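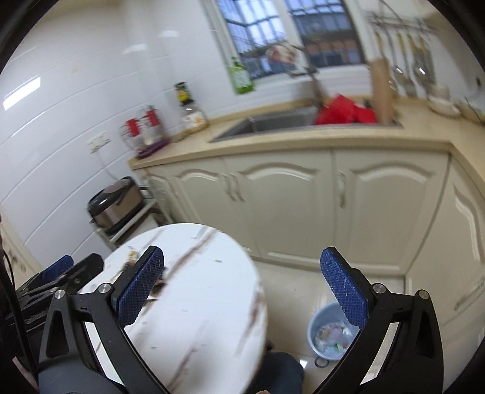
3.2 Small kitchens and where the trash goes

I went into this part of the study expecting to write about cupboards. I had a whole coding sheet for cupboards! What I ended up with is mostly a section on tables and trash, because those were the two things that people in the Plerkbridge apartments kept bringing up when I asked them how they tidy a kitchen.

We had 52 households in this round, all of them with a kitchen small enough that the table and the counter share the same bit of floor. Most people said they clear the table first and the counter second. I do it the other way at home, so I asked about it a lot (probably too much – sorry to anyone who sat through it). The answer I liked best was that the table is where you sit, so it's the mess you have to look at.

Figure 4 shows one of these kitchens: a round white table with a marble pattern, a light wood-colored countertop that turns a corner, and a light blue plastic bucket on the tiled floor with wrappers in it. The bucket is what I want to talk about. In the first round, back in October, I had only asked about "the kitchen trash can," and a good many people told me they didn't have one. Well, they had a bucket, or a bag on a door handle, or a box. My question was bad. For this round I changed it to "where do wrappers go first?" and suddenly everybody had something to say.

People who keep an open container within reach of the table told us they throw things out as they go. People whose trash is behind a cupboard door talked about making a pile and dealing with it later, sometimes the next morning. I can't say from interviews alone that the door causes the pile, and the Baxter diaries (Section 4) are a better place to look for that. Still, 12 households had moved their container out from under the sink in the past year, and none of them had moved it back when we checked.

The drawback they all mentioned was looks. Wrappers are see-through and shiny and they take up a lot of room for what they weigh, so an open bucket seems full long before it is. A few people push them down with a foot. The Cidness coding scheme has no category for that, so I put it under "other" along with rinsing the bucket in the shower.

Figure 4. Round table, corner counter and open bucket in a small kitchen.

Related items
Fistach Working Notes: Counter space in rented homes
Who wipes the table? Interviews from Plerkbridge
Coding household talk: the Cidness scheme, revised
Baxter diaries: a guide for new readers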